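Features > Technology > Software

The three seconds before the grab

I have a confession to make before we get going. When I signed up to spend a couple of days with the people at Plurnley, I thought I was going to write about hands. Robot hands, I mean, the clever pinching kind, because that's what gets the clicks and that's what my editor had penciled in. Then I met Xóchitl Quintero, who runs the software side, and she talked to me for so long about clocks that my coffee went cold and my plan for this story went out the window.

Yes, clocks! Stay with me.

Plurnley writes the code that turns people doing ordinary chores into something a robot can learn from. A person picks up a gripper by its handle, with a camera looking out over the fingers, and goes and does the job: move a cup, fold a cloth, put the thing in the other thing. The camera sees what the fingers see. Do that enough times, feed it all to a learning model, and the model starts to work out how a hand should move when it's looking at a cup from a certain spot.

That's the brochure version, and it leaves out most of Quintero's working day. The camera has its own clock. The sensor that reads how far apart the fingers are has another one, and the little motion chip has a third. They drift. If the picture says the fingers are touching the cup and the sensor says they're still coming in, the model learns to squeeze thin air (or to crush things, depending on which way the error goes).

"We had a policy that was late to everything," she told me. "It would get to the sponge, close, and the sponge was already behind it. We blamed the model for weeks. It was 40 milliseconds."

Forty milliseconds! I can't even blink in that.

The tool they built to catch this sort of thing is called Flokarell, and I got to sit beside Quintero while she drove it. It looks a bit like a video editor from 2 decades ago, all gray panels and tiny buttons. The recording plays along the top and underneath it run wiggly lines for finger width and for the path of the wrist through space. She dragged the playhead back and forth over one grab, three seconds or so before the fingers closed, and had me watch for the moment the line dipped. I said "now" every time. I was wrong every time, which she seemed to enjoy.

Working out that wrist path is its own headache. There are no markers on the walls and no trackers overhead, so the software has to figure out where the gripper is from the camera view and the motion chip alone. It picks out corners and edges that stay put, things like table rims and window frames, and measures how they slide across the view as the hand moves. Blank walls are bad. Glass is bad too, and so is anything shiny. People wandering past are a nuisance, so Flokarell tries to spot them and throw out whatever points it had pinned to their shirts.

The lens makes it all harder and easier at once. It's a fisheye, so it takes in a huge sweep of the room and there's nearly always something steady to lock on to. The price is that straight things come out bent, and the code has to know just how bent before it can trust a single measurement. Quintero recalibrates more often than anybody asks her to. She showed me one path with an old calibration and the same path with a fresh one, and the old one had the hand sinking slowly through a tabletop.

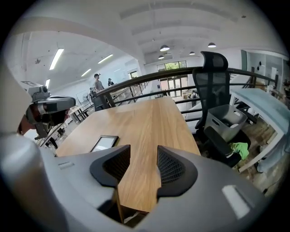
The gripper's-eye view: black fingers over a wood-grain table, with the railing bowing behind them.

Once the paths are clean they go over to Tăng, the planner. Tăng takes what the model wants to do and asks whether a real arm could do it without tying itself in a knot. People have lovely loose shoulders and we twist them without thinking. Plenty of perfectly good human grabs turn out to be no use to an arm bolted to a bench, and up to 20 percent of a batch can get tossed at this stage. I found that a little sad, all those careful cup moves going in the bin. Quintero doesn't. She'd like it to throw out more.

I asked what she'd fix first if she had a free month, and figured I'd hear something grand about general-purpose robots. She wants a better search box. Right now if you need every recording where the fingers closed, slipped and closed again, you have to scroll. An outside tool called Dretanero does some of it, but it reads the file times in its own way and, well, you can guess how she feels about that.

They're hoping to have the new search running by June. She's already picked the first thing she'll type into it: "sponge."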